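4. Greasing practice and pin wear on hired mini excavators

4.1 Machines and sites

The machines in this part of the study came from the hire fleet at Larndale, which supplies small contractors, utilities crews and a few farms. We followed 50 mini excavators from their pre-season service until they were withdrawn for sale or reached 900 engine hours. All were fitted with the same pattern of bucket pin, a plain steel pin running in a hardened bush, with a grease nipple at each end of the dipper linkage. Machines with automatic lubrication were left out, as were those used mainly with a breaker, which loads the pins in a quite different way and is dealt with in Section 6.

Hire periods varied from a single day to most of a winter. On short hires the depot greased the linkage before the machine left and again when it came back. On longer hires the customer was asked to do it daily, and a cartridge gun was supplied in the cab locker. Whether the gun was used is another matter. Cartridges were weighed out and weighed in, so we have a fair record of how much grease left the gun but no record of where it went. Several guns came back empty from machines whose nipples were packed with dry clay.
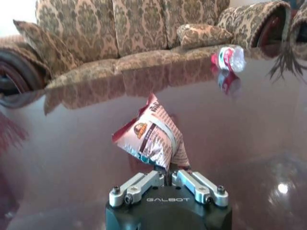 Figure 3. Crumpled snack bag held upright in the gripper.

4.2 Measuring wear

Pin wear was measured at each service with an outside micrometer, at the centre of the loaded face and at a point a quarter turn away. The difference between the two readings was taken as the wear. Bushes were harder to deal with. They could not be removed without pressing them out, and the depot was unwilling to do this on machines that were due back on hire, so the bore was measured in place with a telescopic gauge after cleaning. Readings taken this way are less repeatable than those on the pins, and we have given them less weight.

A simpler check was also made by resting the bucket teeth on a timber block, lifting the dipper slowly and reading the free movement on a dial gauge clamped to the linkage. Fitters already do something of this kind by eye. The dial gauge reading followed the pin measurement well on the bucket end and poorly on the dipper end, where movement in the side plates was mixed in with movement at the pin. Shims had been added on some of the older machines and these had to be noted separately.

Soil type was recorded from the hire address and, where the customer would tell us, from the job itself. Barnthorpe lies on sand and gravel, and machines sent there were grouped together. The remaining sites were mostly boulder clay with made ground near the town. A machine was counted as a sand machine if it spent 80 per cent or more of its hours on the Barnthorpe side. This left a middle group that belonged to neither, and it is shown separately in the tables.

4.3 Findings

Machines greased daily, as judged by cartridge weight, had less pin wear than those greased only at the depot. This was expected. The size of the difference depended strongly on the soil. On clay the two groups overlapped a good deal, and some machines that had been neglected for weeks showed pins with the machining marks still visible. On sand there was little overlap, and the depot-only machines were the first to need new bushes.

The Medard seal, a lipped rubber ring fitted by the depot on part of the fleet, made a clear difference on sand when it was whole. It was often not whole. More than 40 of the seals we took out were split at the lip, usually on the side facing the bucket ear, and a split seal seemed to hold grit in the joint. We did not have enough intact seals at the end of the trial to say how long one should be expected to last. The fitters' view was that they suffer most when buckets are changed on site by one person, with the pin being driven in out of line, and the damage we found would fit with that.

Bucket changes deserve more attention than we gave them at the outset. We had planned to use engine hours as the only measure of use, but a machine on drainage work may change from a digging bucket to a grading bucket many times in a day, and each change is a chance for the pin to be laid in the dirt. From November onwards we asked customers to note the number of changes on the return sheet. Few did so, and the entries that came back were mostly rounded. They are reported here only as low, medium or high.

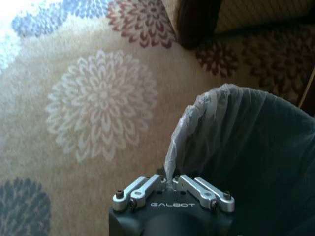
Hjaltadóttir

4.4 Limits of the data

The fleet was a working one and the machines were not assigned to sites at random. Older machines tended to go to regular customers, who may look after them better or may simply complain less. Newer ones went out on short hires near the depot and were therefore greased by the same two fitters each time. We have tried to allow for age in the comparison, but age and type of hire are tied together too closely for this to be done properly.

Cartridge weight is also a poor stand-in for good practice. Grease pumped into a blocked nipple comes out around the gun coupling and ends up on the boom, and it weighs the same on the return scale. A better method would be to mark the grease with a dye and look for it at the bush face when the pin is drawn. This was tried on a few machines late in the trial, with mixed results, as the dye was hard to see against used grease.

Lastly, pins were sometimes turned by the fitters during a service to bring an unworn face into the load. Where this had been written on the job card we added the wear on both faces together. Where it had not, the machine will appear in Table 5 as having worn less than it did – we know of three such cases and have marked them, though there may be others.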